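Kristýna Koubek
30 August 2022

ok river people. thread on the Jondari gauge because I've had the same question in my inbox all week and I'm typing this between two calls

1/ Short version. The Jondari stage readings on the public page are too high. The river is not in flood. Please stop sharing the red dot.

2/ Longer version. The dot turns red when stage goes over the threshold. The threshold for Jondari was set from the old staff gauge, zero at the old bridge pier. Old bridge is gone. New sensor hangs off the new bridge and its zero is lower down.

3/ So same water, bigger number. The page compares new number to old threshold. Red dot.

4/ Reading this morning was 634 cm. Threshold on the page says 700 for "major" and people saw 634 and lost their minds. On the old datum you'd be looking at a very ordinary late summer river. Gravel bars showing. Cows standing in it.

5/ "but the satellite map shows water there too." Yes. The satellite map shows water there every year. That's the oxbow. Look at the legend, light blue is seasonal water, it is not new flooding. New flooding is a different color and there is zero of it on that tile.

6/ Also cloud shadow. The optical product loves to call cloud shadow water, specially over dark fields. If a "flood" has a fluffy outline and it's gone on the next pass, it was a cloud.

7/ Radar doesn't have the shadow problem but has its own. Smooth things look like water. Airstrip at Bullville has been "flooded" on radar for as long as I've been doing this. It's a runway. Very flat, very dry.

8/ Someone asked which one I trust. Depends on the week. Cloudy, radar. Clear, optical. Both saying the same thing plus a gauge going up, then I start calling people.

9/ Phone photos from the bank are still great, keep sending them. Stand in the same spot, get something fixed in the shot (pier, steps, a fence post), write down the time. Without a time I can't do anything with it, sorry

10/ My desk this week is mostly datum sheets and cold tea.

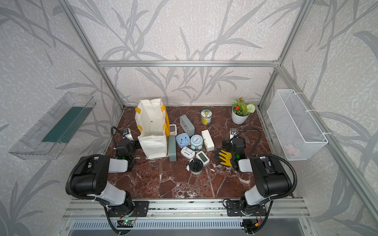
Two arms, one red marble tabletop, bamboo print on the walls.

11/ Back to it. Phromma. Different story, please don't mix it up with Jondari. Phromma sensor is fine, datum is fine, the river did come up, 2 days of rain in the hills and it went over the low road. It's in the maps as new water and it's real.

12/ It peaked overnight and it's going down. Slowly, because the lower valley is flat and the culverts there are tiny. Don't drive the low road because the gauge is falling. The gauge is upstream of the road. Road drains last.

13/ Otakar Hubáček walked the upper part yesterday and says debris line is at the second step of the old mill, which fits the gauge to within a hand. Thank you Otakar, your boots are a public service

14/ For folks asking about 1997 style comparisons. No. I've got 11 years of decent daily readings at Phromma and this peak isn't even top three in those. Bad for the low road, fine for the town.

15/ What "mean annual flood" means since I got snippy about it yesterday and should explain. Take the biggest flow of every year. Average them. That's it. So going over it isn't a disaster, it happens often, it's the sort of high water most rivers see every couple years.

16/ So a map that paints everything above mean annual flood in one color will look scary a lot. Scary color, normal river. I've asked for two shades. They said maybe in September.

17/ Animations. Please stop posting the gif as if it's live. It's a loop. The last frame is the newest and then it jumps back to the start and that jump looks like a river vanishing in one second. I got three messages about the river vanishing.

18/ Also the gif skips days with no good pass. It doesn't tell you it skips. Check the date stamp in the corner, if you can read it, I mostly cant

19/ Download the file and step through it by hand. Takes a minute, you'll see which days are missing.

20/ Rostov question. Yes I saw the low water posts. Brown rim around the reservoir is exposed bed, drawn as "new dry land". Some of it is drawdown on purpose ahead of gate repairs, some is just a dry summer. I don't know the split. Anyone who's sure of the split on here is guessing

21/ If you have the reservoir operator's level sheets, paper is ok, photograph them flat and send. I'll type them in.

22/ Back to Jondari bc replies are already asking. When does it get fixed? I sent the offset in. One line in a config file. Someone has to approve the one line. I'm not that someone

23/ Until then, take the trend and ignore the color. Going up fast = pay attention. Flat = flat. It's been flat since the weekend.

24/ And if local emergency people tell you to move, you move. Doesn't matter what I say or what color the dot is. They have eyes on the water, I've got a laptop and one bar of signal.

25/ Muting this for a few hours, call starting. Will post the Phromma evening reading when it comes in.

26/ ok it came in early. Down again. Low road still closed. Next one tomorow morning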